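2 August 2020, bin bench

Came in on a Sunday to settle the argument with Abernathy about chores. His position is that a machine will be clearing the average kitchen counter inside four years. Mine is that he should come and watch ours try to pick up a scrubber.

Ran the clutter set again, Plivdale planner, same settings as Friday except the approach speed, which I dropped because the cables were making me nervous. 1000 attempts logged since the March rebuild when I started, 871 of them good. Sounds fine until you picture a dishwasher that drops every eighth plate and then waits politely to be told about it.

Notes by object:

- Yellow plastic thing: easy. Wide top, narrow bottom, the gripper likes it. So would a toddler.
- Black ridged round: fine on the rim, hopeless if the planner goes for the middle. It went for the middle a lot.
- Mint-green mesh scrubber: the villain. It squashes, the planner thinks it has missed, it lets go, it tries again. I watched this for a while with a sandwich.
- Small orange-brown one: sits in the corner and the wrist won't go that low next to a wall. Retreats with great dignity.

Gus Whitfield's suggestion is to tell the planner that soft things exist. He has put this in the Hendside tracker as ticket 3728, priority "someday."

Floor of the bin is getting scuffed in the middle, where every failed grasp ends up. Could sand it, but I'd want new background scans after, and that's an afternoon gone.

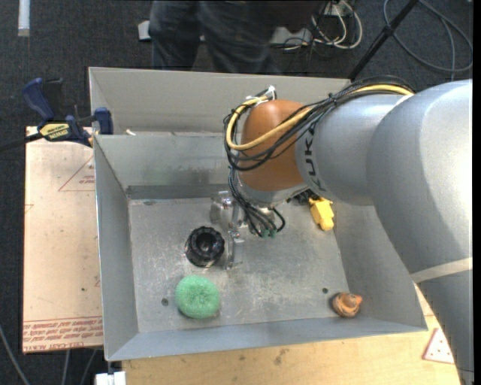

Troletti want a number for "time to clear a sink." I've asked whether the sink has water in it. No answer yet. If it does I'm putting in for leave.

To do: recheck the cable ties at the wrist before anyone raises the speed again. Try a side approach on the scrubber. Wash own mug, by hand, roughly nine seconds.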